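From: Anel Nkosi
To: Wasar users list
Date: 8/14/23
Subject: Re: Unexpected stop on left arm, Priltcombe cell

Dear colleagues,

Ehab Gaber wrote:
> We have had a second protective stop on the left arm of the two-arm
> cell at Priltcombe. The arm halted partway through a reach towards
> the rear of the table and the controller reported a loss of signal
> from the wrist. The right arm did not halt. It carried on to the end
> of its own movement before the operator pressed the stop button.
> No one was hurt and nothing was broken. I should be glad to know
> whether other sites have seen the same, and whether we may go on
> using the cell in the meantime.

Thank you for reporting this promptly and for sending the controller log. I am replying to the whole list, as the second part of your report concerns every site that runs two arms from one rail.

There are two separate matters, and I would ask that they be kept separate in any further reports.

The first is the loss of signal. The log shows 86 short interruptions on the left wrist line over 238 cycles. Most were too brief to cause a stop. They fall almost wholly in the part of the cycle where the arm is stretched towards the back wall, and hardly any are recorded while it is folded. This points to the cable or its connector, and I do not at present suspect the wrist unit itself. On both arms the purple cable follows the outside of the links and arches over the wrist, so that any shortage of slack is felt most at full reach.
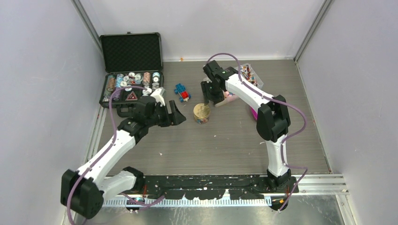 Anel Nkosi, Equipment Safety Office, Skedesach

The left gripper reaches over the table just in front of the open case in this layout, with the gold-coloured tin close by its jaws. The right arm works further back, near the rear wall. Sites using a similar arrangement should check the left cable first, with the power off, from the base up to the wrist. Please look for flattening, for hard bends at the elbow and for any movement in the wrist connector. On the right-hand side, where the cable swings out in a wide loop beyond the elbow, please check also that it cannot catch on the frame when the arm turns.

The second matter is the more serious. A protective stop on one arm is meant to halt both. At Priltcombe it did not, and the right arm continued to move while the operator might reasonably have believed the cell to be at rest. The settings file Ehab supplied shows that the linked stop was switched off. It appears to have been lost when the controller software was restored in March – the backup used was older than the linked stop itself. The stop button is wired separately and worked as it should.

Until further notice the following applies to all two-arm cells:

The linked stop setting must be confirmed before the cell is next run, and the result entered in the cell log.

Speed is to be held at 70 per cent of the normal limit or below.

No person is to reach into the workspace after a protective stop until the stop button has been pressed. A still arm is not to be taken as proof that the cell is safe. The indicator light on the wrist must not be relied upon for this purpose either.

In answer to Ehab's last question, the Priltcombe cell is to remain out of use until the left cable has been replaced and the linked stop tested by a second person. A replacement cable has been requested from Tóth. I have no delivery date as yet.

Any site that has restored a controller from backup this year is asked to write to me directly – please attach the settings file as well as the log.

Yours sincerely,

Anel Nkosi
Equipment Safety Office, Skedesach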